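About Trisach Household Packing

Trisach is a small company that packs household goods for people who are moving, storing or sending things to family far away. We started with one table and a stack of paper, and today we are a team of 11 persons in one building on the Jevano side of town. We still work on tables, and we still do most of the work by hand.
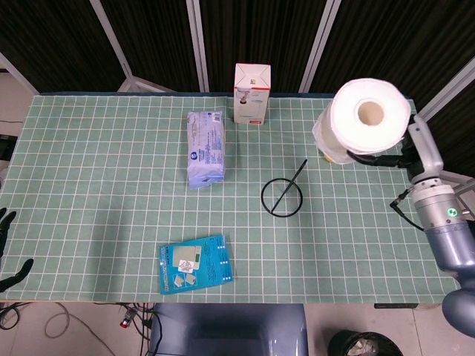
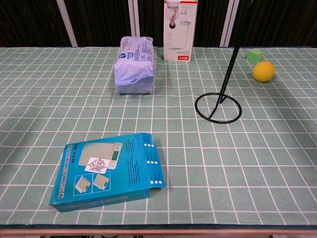 Our specialty is small goods. Big furniture is the work of other companies, and we are happy to recommend one. What we take are the contents of kitchen drawers, bathroom shelves and desks, the many little things which are easy to lose and not easy to pack. Each order comes to a table of its own and stays there until it is finished. We do not mix two customers on one table, also when the day is very full.

How we work

First we lay out all the goods and compare them with the list you gave us. If something is missing from the list, we call you before we continue. Then we sort by weight and by how easily a thing can break. Goods that have their original box stay in it if the box is still strong. Soft packages go to the sides of the carton or on top. Liquids are packed apart, always standing.

Every carton gets a number and a paper sheet with its contents – one copy inside, one copy for you. Please keep your copy. It makes the unpacking much faster, and we need it if you have a claim.

Prices and storage

A standard order has up to 3 cartons and is ready in 2 working days. We can store packed cartons for 60 days without extra cost. After this time we charge by the week, and we write to you before the first charge. Fragile goods cost a little more because of the material.

Our partners

Transport inside the region is done by Sandhu Cargo. For cartons and paper we buy from Grasis, a family business in the next street. We have worked with both from the beginning.

Visit us

You are welcome to bring your goods yourself or to ask for a pickup. In June we moved the reception to the ground floor, so there are no more stairs with heavy bags. The entrance is now from the yard, and you can park there while you unload. We speak English and three other languages in the office, please ask.

Page updated July 17, 2026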